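Caderno de laboratório: célula de montagem de motores
Registo de 22/09/2019
Assunto: planeamento de equipamento para o próximo exercício orçamental

1. Enquadramento

O presente registo reúne os elementos necessários ao pedido de aquisição a submeter à direção do laboratório. O pedido abrange a célula de dois braços destinada ao manuseamento de componentes de motor e substitui a lista provisória de junho, que previa apenas consumíveis e uma extensão de garantia. A lista de junho mantém-se arquivada na pasta de compras, sem efeito para o cálculo atual.

O âmbito foi fixado em reunião com a unidade de Stastedholm. Ficam incluídos os efetores terminais, os suportes de fixação da peça, a gestão de cabos e as peças sobresselentes. Ficam excluídos os braços propriamente ditos, o controlador e qualquer obra na sala. A eventual mudança para o edifício de Vunley será tratada em processo próprio, e não convém comprometer verba com mobiliário antes dessa decisão.

2. Efetores terminais

A configuração de referência para o orçamento é a de garras de dois dedos em ambos os punhos. Para efeitos de compra, propõe-se adquirir 2 pares de dedos de substituição, com face interior serrilhada, e um conjunto adicional de dedos com revestimento macio. O segundo conjunto destina-se às peças com enrolamento exposto, nas quais a pressão direta sobre o cobre deve ser evitada. O revestimento deverá ser especificado pelo fornecedor quanto a dureza e espessura; sem estes dados a proposta não será considerada completa.

Foi pedida cotação à Abou Zeid e à Purkasard. A primeira respondeu com preço unitário de 530 euros por par, transporte não incluído. A segunda ainda não respondeu. O prazo de entrega indicado pela Abou Zeid é de 11 semanas, o que obriga a emitir a nota de encomenda antes do fecho do exercício. Convém confirmar se o preço se mantém no caso de entregas parciais.

3. Fixação das peças

O trabalho em curso decorre com as peças pousadas diretamente no tampo: estator, tampa do rotor e o disco de anel perfurado. Para o manuseamento simples esta disposição é aceitável. Para a montagem não o é, dado que a inserção exige uma referência estável e repetível em relação à base dos braços.
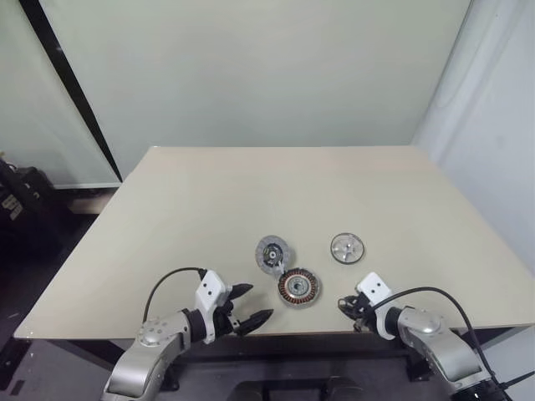 Hooman Nazari fez saber que discorda da ordem de prioridades. Na sua opinião, os dedos macios podem esperar, ao passo que um berço de centragem para o estator deveria constar da primeira encomenda, ainda que à custa do conjunto adicional. Observou também que um berço maquinado no exterior ficará preso a um único diâmetro e que seria preferível comprar uma placa de base com furação regular, fazendo internamente os encaixes.

A observação foi aceite em parte. A placa de base passa para a primeira encomenda e os encaixes serão produzidos na oficina, com material já existente em armazém. O conjunto de dedos macios permanece na lista, em segunda prioridade, e só será retirado se a verba aprovada não comportar ambas as rubricas. Fica por definir a espessura da placa; o aumento de altura reduz a folga sob os punhos quando os dois braços trabalham próximos do centro da mesa, e essa folga terá de ser medida antes da especificação.

4. Cabos e sobresselentes

Os cabos exteriores descrevem um arco até ao punho. O orçamento deve contemplar guias ou abraçadeiras articuladas e um cabo de reserva por braço. Aurel Munteanu ficou encarregado de verificar as referências dos conectores junto do fabricante, visto que o manual disponível corresponde a uma revisão anterior. Até haver resposta, esta rubrica figura sem valor.

Os suportes brancos de ligação entre punho e garra não são artigo de catálogo. Será feito desenho cotado para eventual reprodução.

5. Distribuição da verba

Propõe-se reservar 30 por cento do total para sobresselentes e cabos, ficando o restante para garras e fixação. A percentagem é superior à do exercício anterior e deverá ser justificada no formulário com o histórico de paragens, a extrair do livro de ocorrências.

6. Pendentes

Resposta da Purkasard, com prazo e condições de transporte.
Medição da folga sob os punhos, com os dois braços em posição central.
Referências dos conectores (A. Munteanu).
Desenho cotado dos suportes.
Esboço dos encaixes para a placa de base (H. Nazari).
Confirmação, por Stastedholm, do centro de custo a indicar na nota de encomenda.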